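Filed under: Course notes / Strategy & Conflict / Week 9
4 comments · 617 views

Blockades and the slow kind of war

Okay, notes from Monday, May 9, 2022, tidied up a bit for those of you who were away. I talked too fast in the second hour (sorry!) so I've filled in the parts I skipped.

We started with the question Maricruz Medrano put in her reading response: is a blockade an act of war, or something you do so you don't have to have one? The short answer is that international law has long treated it as an act of war. The long answer is why governments reach for other words. In October 1962 the Kennedy administration called its ring of ships around Cuba a "quarantine", and I'd like you to be able to explain in your own words what that label bought them. It gave Moscow a bit more room to back away, and it gave Washington the backing of the Organization of American States without declaring anything.

Then the practical side. Closing a port sounds simple on a map. You need ships on station, ships on the way there and ships on the way home getting fixed, so whatever number you think you need, triple it. Your sailors get tired, your fuel bill is awful, and neutral traders are furious with you from the first week. I'm fond of the American Civil War for this — the Union declared its blockade in April 1861 with nowhere near enough hulls to cover the coast, and small fast runners kept slipping through for years. It still hurt the South badly, mostly by scaring off the big ordinary cargo ships that carried the bulk of the cotton.

We also ran the first round of the Proncombe exercise. Quick reminder of the set-up: Jeria holds the strait, Wollus needs the grain, and each team has 70 supply points to spend across the season. Zyanya Ayala's group spent about half of theirs on convoy escorts in the opening turn, and I thought that was a brave choice. We'll see how they feel in round two! Please bring your turn sheets back, and write your orders in ink this time. 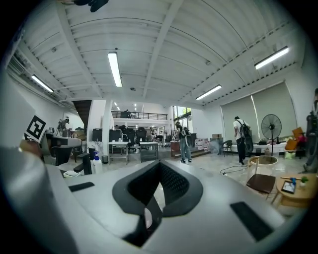 Ceiling lights and beams, with the gripper in the foreground.

For next class, read the chapter on the German U-boat campaign of 1917 and jot down one thing the German planners got right and one they got badly wrong. (Hint: look at what they assumed about British wheat, and about how the Americans would behave.) If you're short on time, skip the tables and read the section on convoys.

The paper is due in June, 4 pages, double spaced, any blockade you like so long as it happened after 1800. Run your topic by me first if it's an air or land siege, as the sources can be thin and I'd hate to see you stuck at the last minute. My office door is open most afternoons, and email is fine too.

Tags: blockade, naval history, sea power, handouts
Share this · Print · Leave a comment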